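# About Sarau Rail Tours

Sarau plans and operates escorted rail tours in the Alps and along the Danube. Group size is limited to 50 travelers. 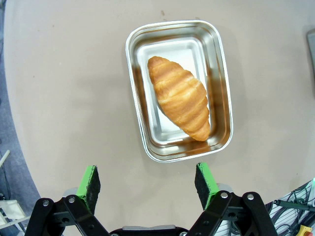 Waltraud Wallner wrote to us after the March departure that the printed itinerary gave the connection times but left out the platform changes, and that she would have packed a smaller suitcase had she known. Platform changes of more than one level are now marked on every day sheet.

## What we operate

Tours use scheduled trains. We do not charter rolling stock. Seats are reserved in blocks, normally in one car, and the tour manager holds the group ticket. Individual travelers receive a seat slip and do not need to validate anything on board.

Each itinerary falls into one of 2 series:

- **Naso** tours stay in a single base hotel and make day trips by rail. Luggage is moved only on the first and last day.
- **Cirau** tours are linear. The group changes hotels every second or third night, and luggage travels separately by van on all transfer days except where a border crossing makes this impractical. Those days are listed in the tour notes.

Walking distances are measured on site from station exit to hotel door. Where the route includes steps, the number of flights is given. Elevators are listed only if they were in service when the route was last checked.

## Planning and contracts

The planning office works one season ahead. Hotel contracts are signed for rooms with private bath, in buildings within walking distance of a station or a direct tram line. Room category is stated on the booking confirmation and does not change without written notice. Single rooms are priced separately and are limited in the older properties.

Breakfast is included on all tours. Dinner is included on arrival day and on the final evening. Other meals are left open. Dietary requests go to the hotels with the rooming list, which closes before final payment is due; later requests are forwarded but cannot be confirmed.

Mathias Wyss heads the planning office and approves all timetable changes. When a rail operator publishes a new timetable, each affected day is rebuilt from the first departure. Connections shorter than the minimum we set for the station are removed, even if the operator sells them.

## Records

Our archive holds day sheets for 46 itineraries, including those no longer sold. Discontinued routes can be requested by private groups of ten or more. The office library has 4,000 printed maps, station plans and regional guides, most of them from the Ansari collection, and is open to booked travelers by appointment.

## Booking and payment

A deposit confirms the booking. The balance is invoiced once the departure is guaranteed. If a departure does not reach its minimum, travelers may move to another date in the same series or take a full refund of the amount paid to us. Flights are not part of the contract, and we advise against buying nonrefundable fares before the guarantee notice is sent.

Travel insurance is not included in the price. Passport and visa requirements depend on nationality and should be checked with the relevant consulate.

Page last revised 2021-01-31.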